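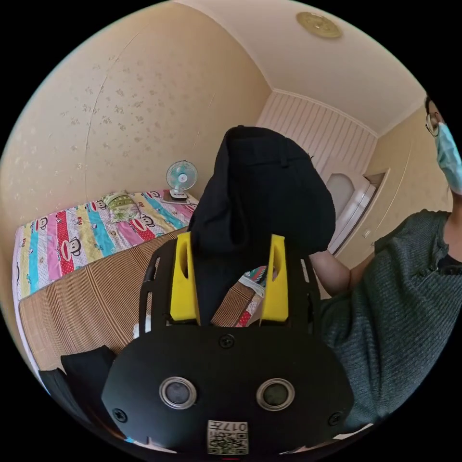 合并后的头三个月里，两家公司的人连午饭都不在一起吃，Gerd Voß回忆起来并不避讳。他说，签字那天大家都以为最难的部分过去了，谁也没想到为了报价单由哪边先看，能吵上两个星期。

他讲的是Pruron与Bergmann的合作。前者做零件加工，在Erdale有一间厂房；后者做销售和售后，客户多，自己不生产。双方从2月开始谈，协议在2018年11月23日签订，期限五年，新设的合作部门取名Derex。

协议本身写得很细。首批订单800套，单笔超过2441欧元的额外开支须两边共同签字。可是日常的事情，合同管不到。Pruron的车间习惯当面说，图纸上画一笔就算改过了；Bergmann凡事要邮件，没有书面记录便不认账。有一批货因此晚了九天，两边都觉得是对方的错。

Voß当时负责协调。他先停掉了每周的联席会议，改成每天早上十五分钟的电话，只谈当天要交的东西。接着让两边各派两个人到对方那里上班，为期一个月。去车间的销售员回来以后，不再向客户许诺三天改型；去销售部的技工也第一次听到客户在电话里抱怨包装。

利润分配是另一道坎。最初按出资比例分，Pruron认为自己承担了设备折旧，吃了亏。重新谈了四轮，最后改为先扣除折旧，余下的对半分。Bergmann内部有人反对，理由是销售费用没有同样处理，这一条至今还留在年度复核的清单上。

第二年，Derex交付了460套定制产品，客户数接近100家。退货比头一年少，但交期仍不稳定，夏天尤其如此。

问到会不会续约，Voß说要等复核做完。两边的采购系统还没有接通，每个月底仍要有人把数字从一张表抄到另一张表，他想先把这件事办了。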